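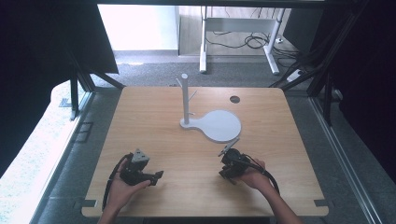 Spend a morning on the mug task and you stop believing in easy chores, one of the demonstrators at Partington told me, and after an hour in the lab I saw the point. A person hangs up a mug without a thought. A robot has to find the handle, turn it the right way, line it up with a slanted peg and let go at the right moment. Miss by the width of a fingertip and the mug swings off the post.

The team at Partington has a lovely way of teaching this. People do the chore themselves, holding a gripper in each hand, and the system records how the hands move along with what a head-level camera sees. No robot arm is needed while the lessons are being gathered. The arms come later, when the learned program, which the team calls Grornent, has to do the job by itself.

What makes Grornent fun to watch is how it plans. Older programs in the lab picked one small move at a time, and small mistakes piled up. Grornent predicts a short stretch of motion for both hands, carries out the first part, then looks again and makes a fresh plan. The movement comes out smooth, and it can recover! I watched it bump a peg, back off a little, tilt the handle and slide it home.

The numbers are good too. The team trained on demonstrations from 2 sites, Partington and a partner lab in Estness, then ran 600 test trials with mugs the program had never met. It hung 552 of them, a success rate of 92 percent. Most of the misses came from mugs with very small handles, where the peg barely fits through the opening.

The part I keep thinking about is the Estness data. Those recordings were made in January, under different lights and with a different table height, and the team half expected them to muddy things. Adding them helped. With only Partington's recordings, the program got fussy about where the stand stood - move it a hand's width and it reached for the old spot. With both sets, it went looking for the peg.

Flurolell, the company that builds the grippers, is now working on a lighter pair, and the demonstrators are eager to get them. Wrists get tired after a long session. Next on the list is taking mugs back off the stand, and after that, stacking bowls.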